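Robotik-Praktikum, Skript Teil 6
Vorführen von Aufgaben: Handführung und Fernsteuerung
Stand: Freitag, 25. Februar 2022

6.1 Worum es geht

In den ersten Teilen haben wir Bahnen programmiert. Ab jetzt geben wir dem Roboter Beispiele vor, aus denen er eine Bewegungsstrategie lernt. Ein Beispiel heißt im Folgenden Demonstration. Es besteht aus den Gelenkwinkeln beider Arme, den Greiferöffnungen und den Kamerabildern, alles mit gemeinsamem Zeitstempel.

6.2 Handführung (kinästhetisches Vorführen)

Der Arm wird in den Modus mit Schwerkraftkompensation geschaltet und direkt mit der Hand bewegt. Das Verfahren braucht keine Zusatzgeräte und man spürt Kontaktkräfte unmittelbar. Nachteile:

— Die Hand der vorführenden Person ist in den Kamerabildern zu sehen. Im späteren Betrieb fehlt sie dort.
— Zwei Arme gleichzeitig zu führen ist für eine Person mühsam, vor allem wenn beide Greifer zu bedienen sind.
— Gemessene Drehmomente enthalten den Anteil der führenden Hand und lassen sich kaum trennen.

Für einarmige Aufgaben mit wenig Greiferbewegung bleibt die Handführung trotzdem brauchbar. In Übung 4 haben Sie damit das Einschieben der Schublade aufgenommen.

6.3 Fernsteuerung (Teleoperation)

Die Person bewegt ein Eingabegerät, der Roboter folgt. Wir unterscheiden zwei Varianten.

a) Führungsarme mit gleicher Kinematik. Jeder Gelenkwinkel wird direkt übertragen, eine inverse Kinematik ist nicht nötig.
b) Handcontroller mit Lagemessung. Übertragen wird die Pose des Endeffektors. Nahe an Singularitäten kann der Arm springen, deshalb ist die Geschwindigkeitsbegrenzung eingeschaltet zu lassen.

Im Praktikum verwenden wir Variante a) mit der Aufnahmesoftware Plirkance. Die Bedienung steht im Beiblatt von Jhonatan Zapata und wird hier nicht wiederholt.

6.4 Was eine gute Demonstration ausmacht

Zügig, aber ohne Hast. Pausen von mehreren Sekunden mitten in der Aufgabe lernt das Modell mit. Wer nachdenken muss, bricht ab und beginnt neu. Korrekturbewegungen sind erlaubt und in kleiner Zahl sogar erwünscht, denn sie zeigen, wie man aus einer ungünstigen Lage zurückfindet.

Die Startlage der Gegenstände ist zwischen den Durchgängen zu verändern. Stehen Teller und Toaster immer an derselben Stelle, lernt das Modell eine feste Bahn und beachtet die Bilder kaum. Der Datensatz Cuadros aus dem letzten Jahrgang umfasst 1434 Demonstrationen. Davon wurden 39 wegen fehlerhafter Zeitstempel entfernt.

6.5 Beispiel: Frühstückstisch

Die Aufgabe ist zweiarmig. Beteiligt sind Teller, Brot und Toaster, Topf und Tablett stehen als weitere Gegenstände auf dem Tisch. Vor der Aufnahme wird festgelegt, welcher Arm welchen Teilschritt übernimmt. Links und rechts sind immer vom Roboter aus gemeint — in der Kameraansicht liegt der rechte Arm also auf der linken Seite. 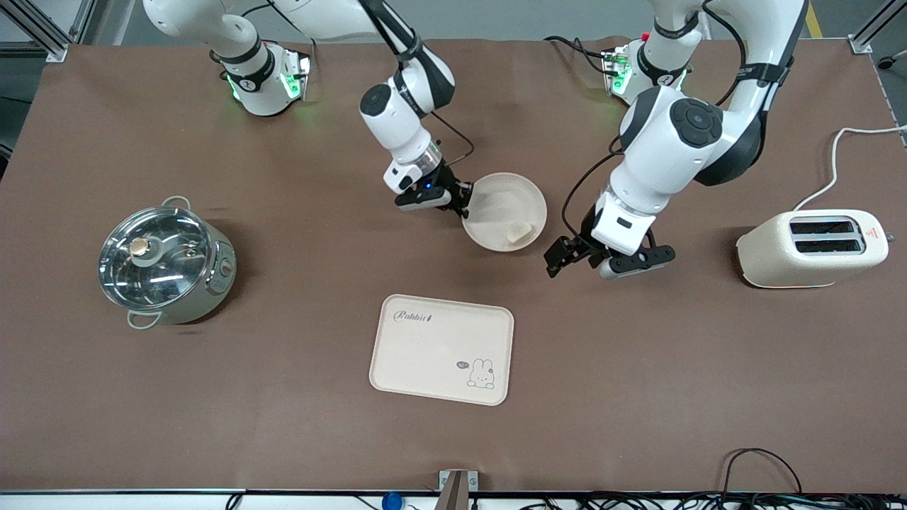 Abb. 6.1: Zweiarmiger Aufbau. Der rechte Greifer fasst den Teller mit dem Brot am Rand, der linke ist geöffnet.

Beim Greifen am Rand kippt ein Teller leicht. Die Neigung klein halten, sonst rutscht das Brot. Der freie Arm soll nahe am Geschehen bleiben, aber nicht über dem Toaster warten. Kabel am Arm dürfen in keiner Stellung unter Zug geraten; das ist vor der ersten Aufnahme einmal mit langsamen Bewegungen zu prüfen.

6.6 Übung

1. Nehmen Sie sechs Demonstrationen der Frühstücksaufgabe auf, jede mit anderer Startlage des Tellers.
2. Tragen Sie die Greiferöffnung beider Arme über der Zeit auf und markieren Sie die Teilschritte.
3. Vergleichen Sie die Dauer Ihrer Durchgänge. Wo entstehen die größten Unterschiede?

Abgabe als PDF, Rohdaten in den Ordner Cokevico der jeweiligen Gruppe.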